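Clandar Table Service Program
Equipment and Services for Catering and Canteen Operators
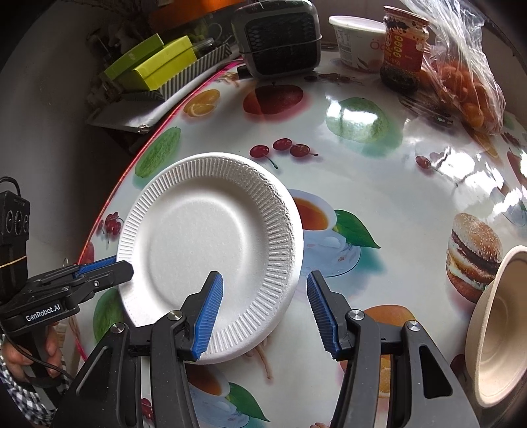
Hand-held grippers at a disposable plate on a printed tablecloth.

The Clandar Table Service Program brings automation to the setting and clearing of tables in staff canteens, care homes and catering halls. It is supplied by Skukbridge and is available to sites that serve meals on disposable or molded-fiber tableware.

Work of this kind has been slow to change. A fluted plate bends if it is held too firmly and slides if it is held too lightly. Printed and glossy table coverings make the edge of a plate harder for a camera to find. The program therefore begins with the people who already do the job. Dining room staff carry out their usual tasks with hand-held grippers, and their movements are used to prepare the automated stations that follow.

What is supplied

Hand-held grippers with two jaws and padded inner faces, for use by staff during the preparation period.
One Golletti table station for each dining room, installed at the end of the preparation period.
Spare jaw pads and a storage case.
On-site instruction for up to 18 employees.
A printed handbook for supervisors.

Preparation period

Preparation takes 37 working days at a standard site. Employees who take part are scheduled for short sessions within their normal hours and are paid at their normal rate. Taking part is by agreement with the employee. A person who prefers to remain on regular duties may do so, and the site manager is asked to record no reason.

Sessions are held at the tables in regular use, with the site's own cloths and tableware. Jars, tubs, bags of fruit and small appliances may stay where they are normally kept. Skukbridge asks only that glassware with visible chips be removed before a session.

Changes to duties

Once a station is in service, it takes over the placing and lifting of plates and bowls. Employees continue to serve food, assist diners, check allergen cards and prepare the room. Sites should expect one member of staff per shift to be assigned to the station. This duty includes loading tableware, changing pads and stopping the unit when a table is occupied.

At the Demchenko canteen, where the program was introduced in April, the clearing shift was shortened and two positions were moved to the serving counter. "The employees wished to know first what would happen to their hours," said Theerawat Ongart, site services manager. "We put the new schedule in writing before the first session was held, and I would advise other sites to do the same. Some of our staff still prefer to clear by hand at the end of the day, and the schedule allows for it."

Capacity

A single station handles up to 1,536 plates between pad changes. Rooms with more than 8 tables may require a second station. A site survey is carried out before any order is confirmed.

Care of the grippers

Wipe the pads with a damp cloth after each session. Do not place any part in a dishwasher. Check the pivot screws weekly and report a loose screw to the supervisor before further use.

Ordering

Orders and survey requests are accepted through the Skukbridge service desk. Pad sets may be ordered separately by existing customers.

Page last revised 12 September 2022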